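How to Clean and Condition a Light-Colored Leather Sofa

Updated December 21, 2023

Light leather shows body oil, dye transfer and dust sooner than dark leather does. The procedure below applies to pigmented (coated) leather, the type used on most family-room furniture. Do not use it on suede, nubuck or unfinished aniline leather.

Identify the finish first

Place one drop of clean water on a hidden area, such as the lower back panel. Wait 2 minutes. If the drop stays on the surface and wipes away without a mark, the leather is coated and you can continue. If the drop soaks in and darkens the spot, stop and look for a product labeled for absorbent leather.

Check the care tag as well. It is normally stapled to the dust cover underneath or sewn beneath a seat cushion. When the tag and this page disagree, follow the tag.

What you need

Vacuum with a soft brush attachment
Four white microfiber cloths
Soft horsehair brush
Distilled water
pH-balanced leather cleaner (we use Reller Mild)
Water-based leather conditioner (we use Tanasarn Cream)

Use white cloths only. Colored cloths can release dye when damp, and on cream or ivory leather that dye is difficult to remove.

Step 1. Vacuum

Set the vacuum to low suction. Work from the top of the back cushions down to the seats, then along the gaps between sections. Grit left in the seams acts as an abrasive once it is wet. Use the crevice tool only where it will not touch the leather.

Step 2. Clean one panel at a time

Shake the cleaner and apply a small amount to a damp cloth, never directly to the sofa. Treat each panel, seam to seam, as one unit. Stopping in the middle of a panel can leave a visible edge when the surface dries. Wipe in overlapping circles with light pressure, then go over the panel with a second cloth dampened with distilled water.

Armrests and headrest areas hold the most oil and usually need two passes. For creases, put the cleaner on the horsehair brush and follow the direction of the fold. 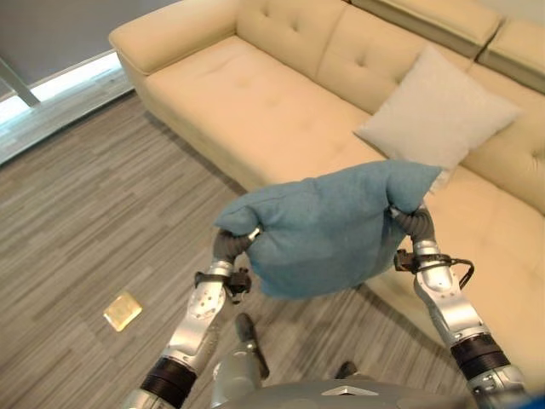 Cream leather sectional. Button dimples and the seams between sections call for the brush.

On tufted backs, work each recess separately. Wrap a cloth around one fingertip, clean around the button, and blot at once. Liquid that collects in a recess can reach the thread and the foam behind it.

Step 3. Dry

Let the sofa air-dry for at least 37 minutes with the windows open or a fan on low. Do not use a hair dryer or move the sofa next to a heater. Direct heat stiffens the coating and opens small cracks along the fold lines.

Step 4. Condition

Apply the conditioner in a thin, even film with a dry cloth. A 333 ml bottle will cover a full sectional with some left over. Wait until the haze clears, then buff with the last clean cloth. Any residue that still feels tacky should be removed — it will attract dust.

Dye transfer from jeans

Fresh transfer often lifts with the regular cleaner. For older marks, use a dedicated remover such as Flirnus Gel on a cotton swab, test it out of sight, and limit contact to the time given on the label. Do not use alcohol, acetone or melamine sponges. All three remove pigment along with the stain.

Schedule

Vacuum and dust: weekly
Clean: every three months
Condition: twice a year, with one treatment in October before the heating season

Related pages: Removing ink from coated leather. Paren care tag symbols. Storing leather furniture.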